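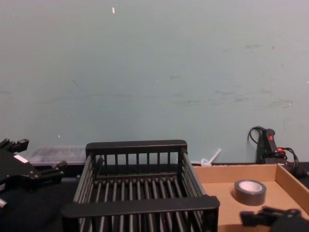
Nadja Trummer has been flying floatplanes up and down the coast out of Stadport long enough to have strong opinions about coffee thermoses, and she would like it known that the good ones all leak eventually. She has moved on to a cheap one, which leaks immediately and so can't disappoint her.

We are talking in the crew room at Cartwright, the small carrier that holds the mail and passenger run from Stadport to Keltmont and a string of camps and docks in between. It is seven in the morning in November and still dark, the cloud is sitting on the water, and she is not going anywhere for a while.

"People think the job is flying," she says. "The job is looking out the window and saying no to people in very nice rain jackets."

She says no quite a bit at this time of year. The run is flown by visual rules, which means she has to be able to see where she's going, and the inlet doesn't always co-operate. The company has its own minimums, and she has her own on top of those. Hers have crept upward over 23 years. When she started, she says, she believed that if the regulations allowed it then it must be a reasonable thing to do. "I was young. I also believed that about the food at Keltmont."

She came to the coast from the Prairies, where she learned on wheels and where, as she puts it, the ground is one big suggestion of a runway. A float rating sounded like a way to spend a summer. She did the course on a lake, with an instructor who made her dock with the engine off until she stopped hitting things, and got a job that same spring as a dockhand. The flying came later. The first season was fuelling, pumping out float compartments, tying up other people's airplanes and loading other people's freight.

"I'd tell anybody to do it," she says. "You learn what 500 pounds looks like when it's sitting on a dock in the rain and somebody swears it's 300."

Weight comes up often with her. Passengers on scheduled jets have mostly been spared the experience of stepping on a scale in front of strangers with a bag in each hand, and they arrive at the Cartwright counter unprepared. She has a speech for it, which she gives in a flat voice like someone reading out bingo numbers. She has heard every form of negotiation. One man offered to leave his boots behind, then asked whether he could have them sent up on the next flight, which was also hers.

The freight is less sensitive. Over the years it has included a chainsaw carver's unfinished bear, two goats (separate trips, after the first goat), outboard parts, a wedding cake that rode in the right-hand seat with the belt done up, and more toilet paper than she cares to think about. The mail goes in first if she can manage it. "Mail doesn't change its mind and want to get off at the fish farm."

I ask about the water, because it's what everyone asks about, and she is patient with it. A bit of ripple is what she wants. Wind on the nose, a light chop to land on, something to show her where the surface is. Flat calm, the stuff they put on the postcards, is the one she is careful with. On glassy water you can't judge your height by eye, so you set up a slow, steady descent with some power on, keep to the shoreline where you can, and wait for the floats to find the surface for you.

"It takes up a lot of lake," she says. "And you sit there very politely doing nothing, which is hard for pilots."

Logs are the other thing. After a good storm and a high tide the whole inlet fills up with wood, and the ones that worry her are the deadheads, floating upright with just enough showing to be mistaken for a seal. She takes a low pass over the landing area before she commits, and she has gone around for seals more than once. She doesn't mind. The seals, she says, don't seem to mind either.

Keltmont, at the far end, gets the airplane twice a day in summer and once in winter if it's lucky. There's a dock, a shed with a bench in it, and a radio operator who gives the weather in terms of which island he can't see. She trusts him over the automated report, which is taken from higher up the hill and describes conditions enjoyed mainly by the automated report.

The Pridina is a sore point. That's the ferry the region has been promised, off and on, for most of the time she's been flying. The latest plan has it carrying 30 cars and cutting the crossing to an afternoon, and I had been told that the pilots were against it. She finds this funny. Half her passengers would still need to be somewhere before supper, she says, and the other half she'd happily see on a boat with their lumber.

"I'd take it myself. I'd like to look at the place without being responsible for it."

Does she think about stopping? She does the sums every November, apparently, and then it clears. Her knees have opinions about the climb down onto the floats, and the paperwork has grown to the point where nearly everything she does in the air is matched by something she does with a pen. Cartwright has asked her to take over training. She's said she'll think about it, and has been thinking about it for 2 winters.

What she'd teach, if she did, is mostly docking. Floatplanes have no brakes and no reverse, and they turn into the wind whether you've asked them to or not. New pilots come in hot because they're worried about an audience. There is always an audience. She tells them to shut down early, get out on the float with the rope and accept that they may have to paddle.

"Paddling's fine. I've paddled in front of a cabinet minister."

By half past nine there is a grey line under the cloud, and then a bit of an island under that. She goes out on the dock to look at it, comes back, phones Keltmont and listens for a time without saying much. Four people in very nice rain jackets watch her from the bench by the door. She hangs up and tops up the thermos.

"Ask me again at ten," she tells them.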